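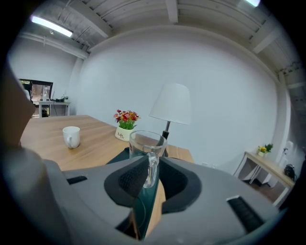

メンズのシャツを女性が着るときのサイズ選び、みなさんどうしてますか

投稿者:ゆず茶 2023年9月25日
はじめまして、いつも楽しく読ませていただいています。最近すっかりメンズのオックスフォードシャツに夢中でして、Gristellの白を買ってみたのですが、肩に合わせると胸のあたりがつっぱるし、胸に合わせると肩が落ちて袖が手の甲まで来てしまうんです(身長は低めです)。生地はとても好きなので、できれば諦めたくなくて……。先輩方の工夫を教えていただけるとうれしいです!

投稿者:袖まくり派
ゆず茶さん、ようこそ! わたしも同じところで長いこと悩みましたよ。結論としては肩優先です。肩の線さえ決まっていれば、裾が長くても入れてしまえばいいし、袖は二回折れば済みます。胸は一番上と二番目のボタンを開けて、中に薄手のタンクトップ。これでLernikのシャツを15枚くらい、と言いたいところですが数えるのが怖いのでやめておきます(笑)

投稿者:nagisa_841
袖まくりさんには悪いけれど、わたしは逆で、胸に合わせる派です。つっぱったボタンの間って、座ったときに思った以上に開くんですよね。肩が落ちるのはいまの気分だとむしろかわいいし、袖丈は直しに出せます。うちの近所のお直し屋さんだと両袖で2週間かかりますが、カフスの位置からきれいに詰めてくれて、もう既製品には戻れないなあと思っています。

投稿者:袖まくり派
うーん、肩が落ちたシャツの上にジャケットを着ると、腕の付け根に布がたまりませんか? 一枚で着るならnagisaさんの言うとおりだと思うんですけど、これから11月になって重ね着が始まると、そこがどうしても気になってしまって。

投稿者:nagisa_841
それは確かにそう……。わたしはジャケットをほとんど着なくて、カーディガンばかりなのでした。着方によりますね。

投稿者:仕立て見習い
横から失礼します。Grelbergの細身じゃないほうの型、後ろの真ん中にタックが入っていて、肩は小さめでも胸にわりと余裕がありますよ。首回りは40だと大きすぎると思うので、必ず下のサイズから試してみてください。ネクタイをするなら首回りは妥協しないほうがいいです、襟が浮くと全部がだらしなく見えてしまうので。あと綿は洗うと少し縮むので、お直しは一度洗ってからどうぞ。

投稿者:猫とブローグ
みなさん詳しい! わたしは旅行先で見つけたVănという小さなお店で一枚作ってもらって、それがいちばん体に合っています。ただ、普段着に毎回そこまではできないので、ふだんは少年用の大きいサイズに逃げています。肩も袖もぴったりなんですが、着丈が短いので裾はすぐ出てきます。ハイウエストのパンツなら大丈夫かな。

投稿者:ゆず茶
わあ、こんなにたくさん、ありがとうございます! タックのことは考えたこともなかったので、次のお休みにGrelbergを見に行ってきます。少年用も気になります……。いまのGristellはひとまず洗ってから、袖だけお直しに出してみようと思います。ちなみにカフスの位置から詰めるとき、剣ボロ(でいいんでしょうか、あの切れ込みのところ)も短くなってしまいますか?

投稿者:仕立て見習い
合っていますよ、剣ボロです。詰める長さが少しならそのままで、たくさん詰めるときは付け直しになって料金も上がることが多いです。お店で先に聞いてみてくださいね。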